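4.2 What hosts told me about cleaning fees

I went into the interviews thinking the nightly rate would be the sore spot. Nope! Nearly every host at Rendirside wanted to talk about the cleaning fee first, and a few of them wanted to talk about it for the whole hour. I spoke with 40 hosts, all of them renting out a single home or part of one, and I let them wander off topic as much as they liked (my co-author Geetha Warrier will tell you I wandered right along with them).

The fee itself is simple enough. A guest pays it once per booking, so it stings on a two-night stay and almost disappears on a two-week one. Hosts know this perfectly well. Ajith Sundaram, who lets the upper floor of his house, charges a flat 50 dollars and told me he'd lost short bookings over it every November, when the weekend crowd is most of what he gets. He tried folding the fee into the nightly price for one season, then went back. His longer guests had started asking for discounts, and he found that conversation more tiring than the empty weekends.

Others had split the difference. Nine hosts used a lower fee for stays under 4 nights, set by hand in Teltatora, the booking tool most of them share. I asked Harish Thevar to show me how he does it and we both got lost in the menus for a while. He keeps a paper notebook as a backup, and I can see why.

What surprised me more was how differently people explained the fee to guests. Some put a long note in the listing, with the linen and the laundry priced separately. Some said nothing at all and hoped. The hosts with the long notes reported fewer complaints, but I'd be careful with that, as they were also the ones who answered messages fastest, and I can't pull those two things apart with interviews alone.

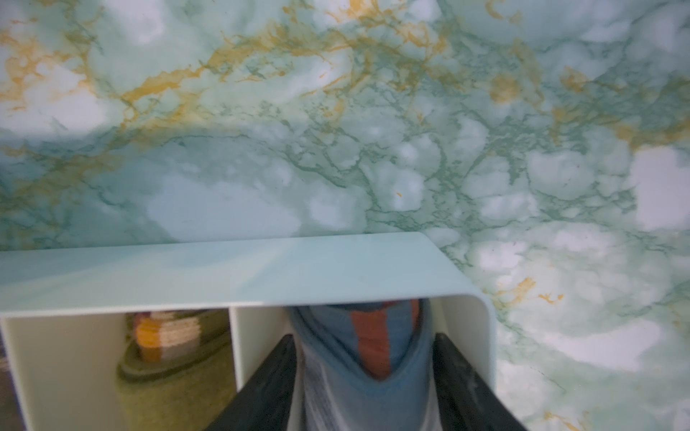

Figure 3. Marbled surface in pale green and white with gold veining.

I should also say something about repeat guests. Several hosts waive the fee for them and don't advertise it, so it never shows up in the listing data we used in Section 3. Afiq Pillai called it his "welcome back" and guessed that it brought in more bookings than any ad he'd paid for. I have no way to check his guess, but I come back to it in Section 5.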